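Finished Stukia on audio last night. It's the one everyone keeps calling the scariest listen of the year. I have notes, and most of them are complaints. Thread, no spoilers past chapter four.

The setup, for anyone who has dodged the ads: an island town, a radio station that went off the air decades ago, a woman who comes back to clear out her aunt's house and starts hearing the old broadcasts. Fine. I would read that. I have read that, more than once, under other titles.

The Altesa page says "like no other." I wish publishers would retire that one. Underneath it are quotes from four other authors, and three of them share an imprint with this book. Strand does this with every release and I don't know who it's meant to fool. Me, apparently. I used a credit.

It runs 833 minutes. I checked that against the print edition, which is a pretty slim paperback, and got suspicious. Then I started listening and understood. The pauses! Whole sentences sit there waiting for you to be scared of them.
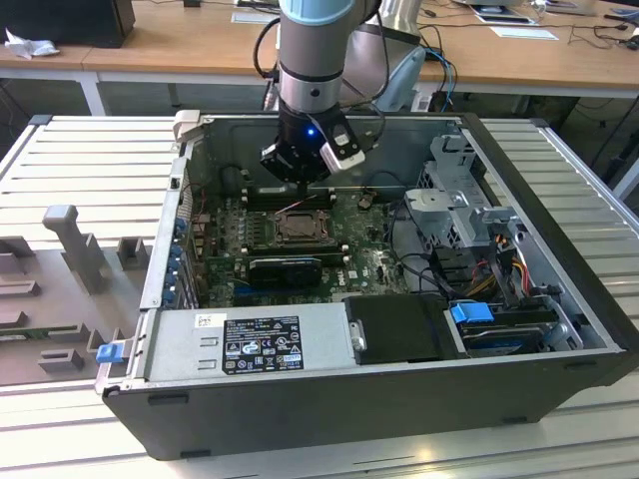 I bumped it up to 1.25 speed by chapter two and it got better right away. If a horror novel improves when you hurry it along, somebody in the production should have caught that.

Credit where it's due: Felista Masanja narrates, and she's good. She does the aunt in a low, flat voice with no wobble in it, and that is so much creepier than the usual old-lady rasp. I'd listen to her do a whole book as the aunt.

But she's been asked to do the radio host as well, and they've put a filter on her for those parts. Crackle, hiss, the works. Every single time. You lose words. I rewound one broadcast in chapter three twice and still can't tell you the name of the boat.

And the boat matters, as people who've finished it will know.

About the "full cast" label. There are two voices in this. The second one reads the weather reports between chapters and is gone in under a minute each time. I looked for him in the credits at the end and they went by so fast I missed the name. Two people is a duet, Altesa. You already have a tag for that.

There are 32 chapters and I'd say the first 10 could be half as long without losing anything you need. She looks at a drawer. She thinks about the drawer. She calls her brother and they discuss the drawer. I know slow burn is a thing people like, I like it too, but something has to be on fire.

Then chapter 21 comes along and it's terrific, which annoyed me even more. One room, two people, a radio that may or may not be plugged in. Masanja drops the volume way down and doesn't rush, and for once the pauses are doing something. I was washing dishes and I stopped washing dishes.
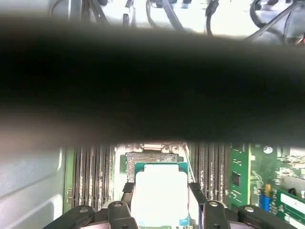 *Black cables over the inside of a server chassis.*

Somebody replied asking if chapter 21 makes the whole thing worth a credit. I don't think so. It would have made a great short story. If you're in the trial month and it costs you nothing, sure, go ahead, but set a reminder to cancel before you start. The reminder they send you comes late.

Also asked: is it award-nominated? The page says "nominated" in bold with no award next to it. I clicked around for a while. The closest thing I found was a readers' poll on Altesa's own site, from August, where you could vote as often as you liked. Make of that what you will.

The star rating is another one. Look at how many of the five-star reviews are a single line about the narrator. I agree with them about the narrator! That isn't a rating of the book though, and the app gives you separate stars for performance and story for a reason. The story score is quite a bit lower – you have to tap through to see it.

The ending. No spoilers, but it stops right where the sequel would start, and the last thing in the file is a preview of that sequel. So the time left on your progress bar is a lie. I thought I had a good long final chapter coming and I got a sample.

The sequel is called Flinura, same narrator. They're already pushing preorders in the app and the blurb says "chilling" twice in three sentences. I'm going to wait for the library copy this time.

If you want radio horror with less throat-clearing, tell me your picks below. Older stuff is fine, single narrator preferred. Please no filters on the voices.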